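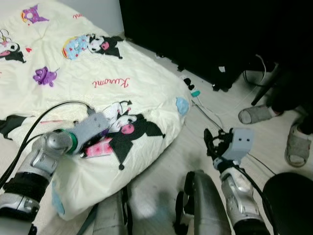

Ľubica Skála pours the tea before she will talk about her book, a history of the border town of Uvitz and the informers who lived there. “I wanted to write about neighbors,” she says, “and the police files kept getting in the way – so in they went, all 779 pages of them!” Reviewers have called it alarmist, and she takes that kindly enough. “People are frightened of being watched, and they always have been. My grandmother whispered in her own kitchen.” The paperback is out in April.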